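Dolivdale bathroom mock-up, notebook
November 2019

Layout day. The Gilar plan has the tub going in last, after the cabinets, which is a lovely idea if your tub folds. Ours went in first and everything else has been shuffled past it ever since. Shin bruises: 3. Apologies from tub: none.

Emasora sent 39 pages of fitting notes, 5 of them on our model. Read those twice. They want 576 mm clear at the tap end -- we have it, provided the chair lives somewhere else. Still to do: mark the toilet position on the floor in tape, find the good level, stop using the basin as a shelf.

Tub position is settled as far as I'm concerned, and anyone who wants it moved can bring their own back. The grey marble-pattern floor flatters it more than the Karakaya sample did in September. I do like the black spout and knobs on the rim against all that gloss, although the little silver cap on one knob bothers me and I'd like it matched or gone. As for the shelf problem, there's a glass jar with a silver lid sitting in the basin, and a round blue cap in there with it. Both to go back on the bench before we measure the inside. 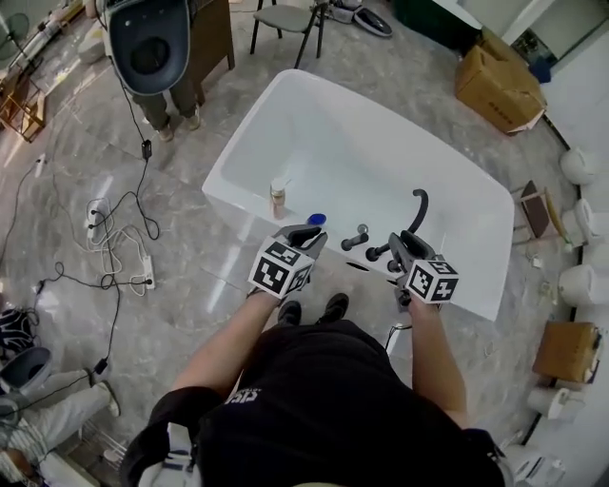
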